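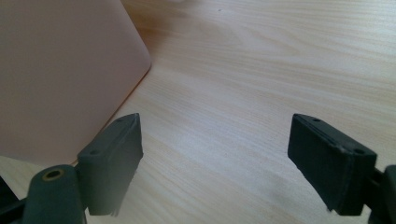
How to bring a robot arm into a small workshop (and keep everyone on side)

By Theda Lammers
Posted June 27, 2018 in Working Life

We do returns and repairs at Dondley, mostly small household bits that people post back to us, and since spring we've had an arm helping on the sorting bench. I've been asked so often how we set it up that I'm putting it all down in one go. I'm the shift lead, so you won't get much from me on motors. What I can tell you is how to get the thing working alongside people who already had a perfectly good way of doing the job!

What you need before you start

A bench that can stay put, one job (just one), somebody who knows that job inside out, and a couple of quiet afternoons. We used our slow week.

Step 1. Pick the dull bit

Ask the people on the bench which part they'd happily give away. I was sure they'd say unpacking. Wrong! Ona Ots told me straight off that she likes unpacking, you never know what's coming, and what she can't stand is turning to put the checked item in the tray, all day, same twist of the back. So the arm got the trays.

Step 2. Let the bench staff teach it

Our first go was done by the supplier's fitter and it was tidy and quick and no use to us at all, as he'd never handled a return in his life. Ona and Wumpini Opoku did the second go. They move the hand gripper through the job themselves, pick up, carry, put down, and the arm learns from the recordings. We did 50 runs for each kind of item. Take turns, and stop when your wrist starts to moan.

A few things I'd pass on:

Open the fingers wide before you go near the item. Coming in half closed means you nudge it along the table and end up chasing it.

Go at the speed you'd work after lunch, not the speed you'd work with the boss watching.

Start each run with the item somewhere a bit different. Ours was lovely at picking things up from one spot and hopeless a hand's width to the left, and that was our own fault for being neat.

Flat, smooth things want practice. Come at the edge and keep the fingertips just off the table until you're ready to close.

Step 3. Put the stop button where people reach

Ours was fitted at the back. Wumpini moved it to the front on day one (with the fitter, before you write in) and then we all had a go at pressing it. Please do this bit. New starters are shy of it otherwise.

Step 4. Sort out the hours out loud

We had a proper sit-down before anything was switched on. Baiba Kalniņš asked whose shifts were going, and I'm glad she did, as I'd got the answer in writing from upstairs: none this year. The time we got back went on testing, so 2 people who used to fill trays now do repairs for half the day. Baiba's one of them. She had to learn soldering and she'll tell you the first fortnight was rotten.

If you haven't got an answer to that question, go and get one first.

Step 5. Keep a moan book

It's a notebook on a string. Anyone writes in it, and I read it out on Friday's tea break. We had 9 entries in the first week, and 8 of them were about the noise. A rubber mat under the base sorted most of it. The other was Ona saying she missed chatting across the bench now the arm stands in the middle, so we shifted it to the end.

What I'd do differently

I'd start with shorter sessions. I'd also have told the afternoon crew at the same time as the mornings, they heard it second-hand and were cross with me, fair enough. And I'd have booked the soldering course before the arm came, not after.

We're trying it on labels in July. Wumpini says it'll stick them on crooked. I've got a packet of biscuits riding on it.

Filed under: benches, training, shift work
Next post: Making a rota people can read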